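Poltier 客房整理机 / 手持示教套装
品牌：Utetti
适用：民宿、家庭旅馆、长租公寓、亲子房
状态：接受预订，8月起排期安装

先说它干什么。收垃圾、换垃圾袋、把地上的东西捡起来放回该放的地方、把脏毛巾拿到布草车上。就这几样。铺床不行，擦玻璃不行，刷马桶更不行，别问了，每周都有人问。

整套分两块：一块是会自己走的整理机，一块是拿在手里的示教夹爪。员工先用手持夹爪把活儿做一遍，机器照着学。不用写程序，不用请工程师驻场。会收拾屋子的人就会教它，前提是肯花一个下午。

为什么要手持的。以前那种办法是站在旁边拿摇杆遥控机器，慢，费眼睛，手感也不对，一个纸团能夹三分钟。手持的就是自己弯腰、自己伸手、自己捏，跟平时干活差不多的动作，扳机一扣夹爪合上，松开就张开。左手右手都能用，两只一起也行，撑袋口那种活必须两只。

示教多少遍够用？一项动作录50遍，换几个房间录，换几种垃圾录。都在同一间房里录的话机器到隔壁就傻了，我们自己吃过这个亏。东西乱一点没关系，越像平时越好，千万别为了录像先把屋子收拾整齐，那样录出来没用。
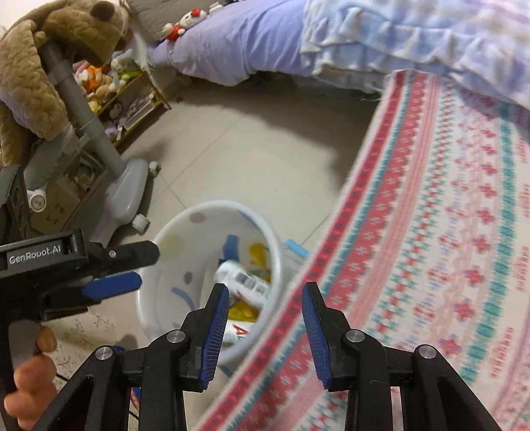 垃圾这一项客户录得最多，也最容易录坏。软的、皱的、团成一团的，夹的位置每次都不一样。建议夹稳了再抬，抬到一半别换手。袋子类的慢慢来，快了容易带出别的东西。掉了不要紧，捡起来继续录，不用删，捡的那一下也是有用的数据。

地毯多的房间，走动时手尽量稳一点，别甩。甩得太厉害那段会糊，系统会自动标出来让你决定留不留。

对岗位的影响，直接说。

Odera 家庭旅馆是我们最早一批装机的客户，客房主管 Akinyi Were 从头跟到尾。一开始保洁组的人不太乐意，有人问是不是录完就不要人了。她把话摊开讲：排班不减人，机器先做退房后的第一遍，捡东西、倒垃圾，人进去做第二遍，铺床、卫生间、检查遗留物品。弯腰少了，这一点大家都认。抱怨也有，机器在走廊里走得慢，推布草车的人得等它过去，早上十点前后最烦。这个我们在改，新版本会靠边让路，目前还没推送。

Akinyi Were 给我们的原话："录示教的时间要算工时。不算工时就别叫我的人录。"后来我们把这一条写进了安装说明第一页。录制是工作，请按工作付钱。采购的时候请把这笔预算留出来，很多客户只算机器钱，到了录的时候才发现没人手。

还有一件事，谁录谁知道哪里不对。机器学歪了，夹的角度怪，叫录的人来看一眼，通常马上就能说出来。所以我们建议每家店固定两个人负责示教，别今天你明天他。固定的人岗位名称可以改一改，工资也应该动一动，这个是客户自己定，我们只是建议。

遗留物品怎么处理。客人的东西和垃圾，机器分不准的时候不会动，会停下来在平板上发一条提醒，等人来看。毛绒玩具、充电线、眼镜、药盒，默认全部归到"不碰"。这个默认设置请不要关。垃圾桶以外的纸盒也默认不碰，要让它收得单独录一组，再由主管在平板上确认。关于这一点有客户嫌麻烦，我们还是坚持。扔错一次客人的东西，赔的钱够录好几天。

参数（简）
整理机机身宽 285 毫米，常规房门都能过，过窄的床边过道请先量
单次充电工作 5 小时
保修 2 年，夹爪指垫属于消耗品，不在内
手持夹爪每套含左右各一只，带腕绳
指垫可单独更换，一把小螺丝刀就够，盒子里有
平板一台，已装 Pumetti 管理软件
充电底座一个，需靠墙放置，前方留出机器掉头的位置
噪音：夜间模式下走廊能听到轮子声，客房关门后基本听不到。地砖上比地毯上响

Pumetti 软件说一下。录好的示教在里面看、剪、分组，按房型存。亲子房和标准间分开存，亲子房地上东西多，混在一起会互相带坏。界面有中文。导出功能暂时只有主管账号能用。

隐私。录制只在空房进行，也就是退房之后、下一位客人入住之前。示教时镜头会拍到房间里的东西和录制人的手，不录声音。录制人可以要求删除自己的片段，主管账号里有按钮，点了当天就删，不用写申请。员工第一次录之前要签知情单，模板随货附送，中文英文都有，别的语言请提前说。

安装流程
一、发来房型图和几张房间照片，地毯、门槛、台阶请都拍到
二、我们回复能不能装，不能装会直说。门槛太高的房子不行，楼中楼不行
三、上门安装，教固定的两位同事使用手持夹爪
四、你们自己录，我们远程看质量，不合格的当天告诉你
五、机器试跑，先在空房，旁边要有人
六、正式排班

几个常被问到的

能不能只买手持夹爪不买机器？可以，但录出来的东西只能给 Poltier 用，想清楚再买。

手小的人能不能用？能，握把有两种尺寸，下单时备注。不备注默认发大号，很多人发来才说握着累，换货要等。

录久了手会不会酸？会。扳机比看上去费力，连续录半小时就休息一下，换只手或者换个人。手腕有旧伤的不要安排录制。

线会不会绊脚？手持部分有线的时候请把线收在身后，地垫上有线的话先挪开再走。无线版在做，价格没定，不接受预定。

垃圾桶一定要统一吗？不一定，不过同一楼层最好用同一款，圆的方的混着放，示教就要分两组录。内壁带花纹的也没问题，录的时候用的就是你们店里那个桶就行，别拿新桶录完又换回旧的。

机器坏了当天怎么办？人照常做，跟以前一样。所以排班表别按机器满勤来排，Odera 刚开始那样排过，停机那天早上大家都很狼狈，现在每班都留了余量。

能去餐厅后厨吗？不能。油和水都不行。

价格按房间数和楼层报，不在页面上挂。询价请写清：房间数、有没有电梯、地面材质、每天退房的高峰时间、打算让谁来录。最后一项请认真填，空着的询价单我们会退回去让你们补。

配件补货：蓝色指垫现在有库存，腕绳缺货，月底前到。小号握把排队中，已经下单的按顺序发，催也是这个顺序，抱谦。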